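How to re-seal a granite worktop

Most granite needs sealing again every 2 or 3 years. To check yours, leave a spoonful of water on it for ten minutes. If the stone darkens, it is time.

Clear the worktop and wash it with warm water and a little washing-up liquid. Leave it overnight to dry.

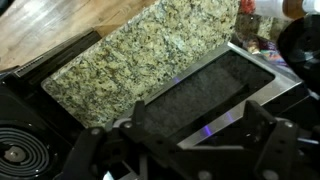
Open a window and put on gloves. Pour out 50 ml of sealer at a time and spread it with a soft cloth, one section after another. Keep it off any wood.
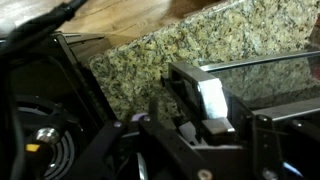

Speckled granite next to a wooden surface.

Wait for the time given on the bottle, then buff off what is left. Dried sealer leaves a haze.

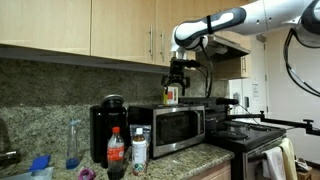
Repeat the water test the next day. If it still darkens, add a second coat.

Carmela Farina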